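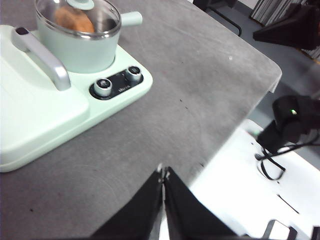
A mint-green cooker, with its matching saucepan and glass lid, on the gray table at Jaber Hall.

Shared cooking table opens at Jaber Hall

June 2019

If you have walked past the side door of Jaber Hall lately and wondered why the place smells like onions at four in the afternoon, you can stop wondering, because the long-promised cooking table is open and people are using it (quite a lot of people, if we're honest about how full the sign-up sheet already looks!).

The table is in the back room, the one that used to hold the folding chairs and the piano with the missing pedal. The piano has gone to a good home in Predov Street, the chairs have been squeezed in under the stairs, and what's left is a bright, plain room where anybody living in the Fladeck apartments can come down and make themselves a hot meal. There's no charge, you don't have to belong to anything, and you don't have to explain why you came.

The idea goes back to January, when the heating trouble in the Fladeck buildings also knocked out the kitchens on two floors. Yanti Sumampouw, who lives on one of those floors and has raised three boys there, ended up making rice and soup for her neighbors on a single hot plate balanced on a bookcase in the hallway.

"It was a terrible way to cook and I enjoyed every minute of it," she told us, laughing. "People who had said good morning to me for years, and nothing more, were suddenly standing there asking what I put in the broth. When the stoves came back on, everyone went back in and closed their doors, and I thought, well, that's a pity."

She mentioned it to Anisa Yusof, who looks after the bookings at the hall, and Anisa mentioned it to more or less everyone who came in, and by the spring there was a list of 33 households who said they would use a cooking table if somebody set one up. That was plenty to get going with.

Nobody wanted a big range, partly on account of the cost and partly because the back room has no gas line and never will. So the whole thing runs on small electric cookers of the tabletop kind. Most of them came from residents who had upgraded or downsized or just never got around to using a wedding present, and they are a cheerful mixed bunch. The one everybody reaches for first is the mint-green one with the two chrome knobs on the front, which has a pan to match and a glass lid, so you can keep an eye on what's under it without letting the steam out every couple of minutes. It has a solid sort of look to it, and Princess Saludo, who came in on the opening afternoon with her daughter, said it reminded her of something out of her grandmother's kitchen, only cleaner.

"I would paint my whole apartment that color if they let me," she said. "They won't let me. I asked."

Princess has been coming down after her shifts at the Eneo laundry, when she gets home too late to start a proper dinner upstairs and too hungry to skip it. She likes having the company, and she likes that she can learn from it. So far she has picked up a way of doing lentils from one neighbor and a firm opinion about dumpling dough from another, and she has given away her own method for sweet buns, which she warms in a lidded pan over the lowest heat so the bottoms stay soft. Her daughter, who is seven, is in charge of telling people when their food smells ready. She takes the job very seriously and has been right more often than some of the grown-ups would care to admit.

The gray tabletop was chosen by Bendik Tangen, who did the carpentry for the room over several evenings and wouldn't take anything for it apart from dinner. He wanted a surface that nobody would be afraid of. It has picked up some scuffs and faint rings, and Bendik is perfectly happy about that.

"A table that people are nervous around is no use to me," he said. "I had a white one at home once and we all ate with our elbows in. This one, you put your pan down and get on with your life."

He does ask that people use the cork mats for anything straight off the heat, and he has hung a stack of them on a hook by the window where you really can't miss them. He'd also like it known that the drawer on the left sticks in damp weather and needs a lift before the pull. He has planed it twice now and plans to have another go when he's back from his sister's.

The rules, such as they are, fit on one sheet of paper taped inside the cupboard door. Wipe down your spot, wash what you used, and leave the cookers unplugged when you're done. Bring your own ingredients, though there's a shelf of salt, oil, pepper and dried beans that anybody can dip into, and anybody can add to. Please don't leave food in the pans overnight. This last one was added in the first week, and Anisa declined to say who it was about, only that the person knows and has been very nice about it.

There's room for 4 households at a time, and the slots run for two hours each, which sounds like a lot until you've tried to make a stew while three people tell you about their holidays. The room opens at 10 in the morning and the last slot ends in time for the evening choir, who have asked, very politely, whether fried fish could be kept to the days they don't sing.

Uriel Robles, who has lived in the Fladeck buildings longer than almost anyone, was doubtful about the plan at first and said so at the spring meeting. He thought people would sign up and not come. He has since been down for supper most evenings, usually with bread under his arm, and is now asking whether the room could open earlier for breakfast.

"I don't cook much," he said. "I had a heart thing two years ago and my son does most of it for me now. But I can slice, and I can sit and talk while someone else stirs, and it gets me down the stairs. I told them it wouldn't work and I'm glad they didn't listen to me, although I do wish they'd buy a decent bread knife."

A bread knife is in fact on the wish list, along with a second colander, a few more lidded pans in smaller sizes, and dish towels, which seem to walk off on their own. If you have any of these sitting at the back of a cupboard, Anisa will gladly take them at the front desk. She can take electric cookers too, so long as they're in working order and have their cords. Bendik looks each one over before it goes out on the table.

Yanti, meanwhile, is planning a soup evening for later in the month, with no slots and no sheet, just the big pot and whoever turns up with a bowl. She's making the same broth she made in the hallway over the winter and is still not giving out the whole recipe. She'll admit to ginger and a good deal of patience. Anyone who would like to help with the chopping should come down in the afternoon and ask for her, and bring an apron if you have one.

To book a slot at the cooking table, stop by the front desk at Jaber Hall or put your name on the sheet by the side door.

Recent items
Piano finds new home on Predov Street
Heating repairs finished in Fladeck buildings
Evening choir looking for two more altos
Side door ramp to be resurfaced
Lost and found: gloves, a thermos, one roller skate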